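Januar 2023, Werkstattbuch, Dienstag

Leimversuche, zweite Runde. Der neue Knochenleim von Riltero ist endlich da, 200 Gramm Perlen in der Papiertüte. Auf dem Etikett steht, er sei nach 24 Stunden Quellzeit verarbeitungsfertig. Glaube ich erst mal nicht. Der alte von Istier sollte auch über Nacht fertig sein, und dann hatten wir am nächsten Mittag noch harte Kerne im Topf.

Angesetzt im Verhältnis eins zu zwei mit Leitungswasser, kalt gestellt. Heute früh ins Wasserbad, 60 Grad am Thermometer, wobei das Thermometer auch so eine Sache ist - es zeigt im Eiswasser zwei Grad zu viel. Korrektur also im Kopf mitführen, bis ein besseres da ist. Geruch erträglich. Farbe dunkler als beim letzten Mal, was laut Händler ein Zeichen von Qualität sein soll. Beim letzten Mal war hell das Zeichen von Qualität.

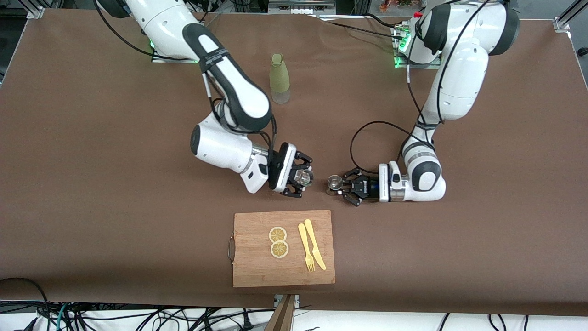 Probeklebungen: 4 Paare Buche auf Buche, Langholz, Flächen frisch gehobelt, zwei davon zusätzlich mit der Ziehklinge aufgeraut. Sirko schreibt in seinem Merkblatt, Aufrauen bringe deutlich mehr Festigkeit. Gemessen hat das dort offenbar keiner, jedenfalls steht keine Zahl dabei. Unterlage beim Leimen ist ab jetzt immer braunes Papier, glatt und über den ganzen Tisch gezogen wie auf dem Bild, keine Zeitung mehr. Die Druckerschwärze hatten wir im Dezember in zwei Fugen, und aus Ahorn geht das nicht mehr raus. Zwingen handfest, kein Drehmoment notiert (nächstes Mal!).

Offene Zeit bei 17 Grad Raumtemperatur: nach 37 Sekunden zieht der Leim schon Haut. Für Furnier zu knapp. Harnstoff zugeben könnte helfen, macht die Fuge aber angeblich feuchteempfindlich. Auch das lese ich überall und habe es noch nirgends belegt gefunden. Also selbst probieren, fünf Prozent, getrennter Topf, Deckel beschriften.

Das Grinus-Pulver gegen Schimmel lasse ich weg. Solange der Rest im Kühlschrank steht und binnen einer Woche verbraucht wird, sehe ich keinen Grund dafür.

Bruchproben frühestens übermorgen, vorher bitte die Zwingen zulassen. Wer den Leimtopf braucht: Inhalt in das Schraubglas umfüllen, Topf nur heiß ausspülen, kein Spülmittel.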